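Colored see-through plastic plates: keep using them or let them go?
Kitchen & Table board

trindulton_porch wrote:
Hello all, long-time reader and finally a poster! My aunt passed her plastic dishes on to me when she moved, the see-through colored kind that light up at the rim when the sun gets at them. I've had a few out on the big table to see whether I can live with all that color next to my plain wood, and I go back and forth every time I walk past. The pink is my favorite by a mile. My sister thinks it looks like a kids' birthday party. What would you do?

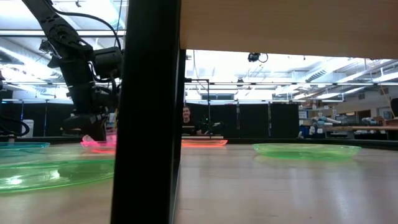
Trindulton, August

So those are the plates, two of them green, and there's a bowl that goes along with them. I'd love to use them for everyday suppers, but I worry about scratches, and I have no idea whether they can go in the dishwasher. No maker's name that I can find.

Lies Smits wrote:
Oh, keep them! I had a set like this from a little shop called Boltetti years ago (long gone now, sadly) and we ate off them all summer, corn and watermelon and everything else. Wash by hand, soft sponge, and put a paper towel between them when you stack. Mine stayed clear for 13 years that way. And I'm with you on the pink.

Lutz Kohlhase wrote:
I'll be the grump. Without a maker's name I wouldn't put hot food on them, and I'd never let them near a microwave. Fruit, cookies, sandwiches, fine. I also find that orange-red shade very loud on a pale table, but I'm a white-plate man and my wife says I have no say in these matters.

Lies Smits wrote:
Lutz, loud is the whole charm! I do agree about the microwave, though.

trindulton_porch wrote:
Thank you both, this is so helpful. The bowl is a gorgeous color up close and I'm thinking peaches.

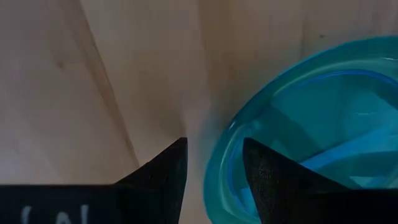
The turquoise bowl on the wood

Lutz Kohlhase wrote:
All right, the bowl I would keep. Peaches, yes. I'm still not moving on the orange-red.

Lies Smits wrote:
Then send the orange-red one to me, I'll pay the postage!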